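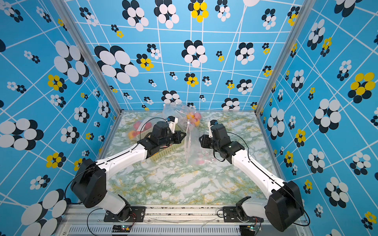
Fig. 1. Two-arm cell with bag and fruit.

Section 4. Recording bagging runs with Nultent

1. Load the Zedero policy and let both arms reach home.
2. Record 20 practice runs before any that count.

What happens if a run is stopped early?
Nultent keeps it and marks it "partial."

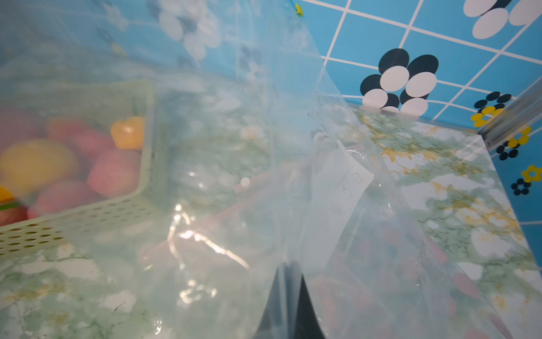 How many runs does training need?
Start with 300. Our best model used 2855!

3. Vary the bag's starting pose. This one change gave us our biggest gain, and we still love watching it work.

Caution: keep hands out of the cell while the arms have power.

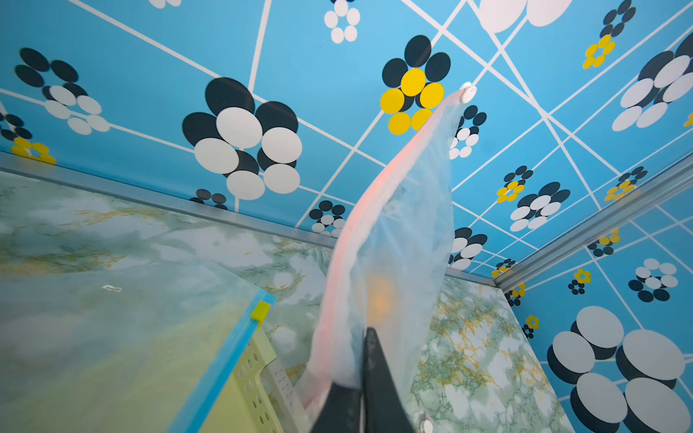

4. Save the poses with the run, then start the next one.
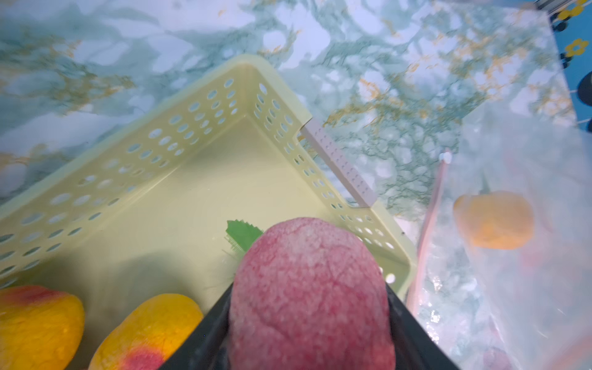
Fig. 2. Peach over the basket, wrist view.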